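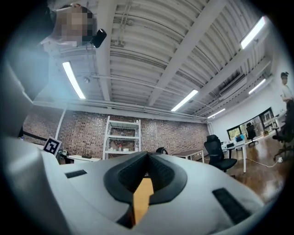

Yellow-orange is a color between yellow and orange. On the painter's wheel it is a tertiary color, made by mixing one primary (yellow) with one secondary (orange). Also called amber, marigold or golden orange, depending on who is selling it. The names overlap and no two paint charts agree. Looks strongest against black or very dark gray, even in small amounts - a yellow-orange surface showing through the narrow opening between two dark, ridged pads is enough to catch the eye. Against white it weakens and goes more toward plain yellow.

Name

Compound names put the weaker color first in some systems and the stronger one first in others, so "orange-yellow" may or may not be the same thing. Older books use both on one page. Crayon and paint makers mostly settled on yellow-orange with the hyphen. Amber comes from the fossil resin, marigold from the flower, saffron from the spice. Saffron usually a bit deeper.

Mixing

In paint: a warm yellow plus a little red. Red goes in last and in tiny amounts, it takes over fast. A cool lemon yellow gives a duller result, because of the green lean. Cadmium yellow deep is close to yellow-orange straight from the tube. Adding white makes apricot, adding black makes brown or an olive brown, depending on the black.

In print: full yellow with a partial magenta, no cyan. Tends to shift from sheet to sheet if the magenta isn't held steady.

On screens: full red, green somewhat above half, no blue. Older monitors show it more yellow then newer ones.

Dyes and pigments

Onion skins, marigold heads, turmeric and weld with madder all give yellow-orange on wool. Turmeric fades quickly in sun. Onion skin holds better with an alum mordant. Ochres give an earthier version and hardly fade at all.

The Wemuretti dye notebooks, copied out by Úna Mac Carthaigh, list 188 recipes on wool and linen. 30 of them are for yellow-orange. Most call for onion skins, six for marigold. One recipe asks for 1000 flower heads, size of the pot not given. Peadar Heffernan repeated several and got browner results than the notes describe - possibly iron in his water. Daithí Mulligan disagreed, blamed the wool. Not settled.

Cludosari, a small paint maker, sold a shade called Cida Gold for window frames and doors. Discontinued. The Mac Mathúna shade card prints it beside the house yellows, though it was sold as an orange. Surviving cards have darkened and can't be used for matching.

In nature

Egg yolks, ripe apricots, mango flesh, some squash, many fall leaves. Color in most of these comes from carotenoids, which the plants make and animals get through food. Hens fed corn or marigold petals lay darker yolks. Leaves show it in September or later in cooler areas, once the green chlorophyll breaks down and the yellows underneath come thru.

Use

Warning lights, traffic signals (the middle one, called yellow or amber by country), road signs, school supplies, sports uniforms. Easy to see at dusk. In the house it is mostly an accent color, since a full room of it reads hot under warm bulbs. Hiu-tung Yau's handbook on interior color recommends one wall only, north-facing, matte finish. Blue-violet is the complement on the painter's wheel and the usual partner.

See also

Amber (color)
Saffron (color)
Ochre
Tertiary color
Carotenoid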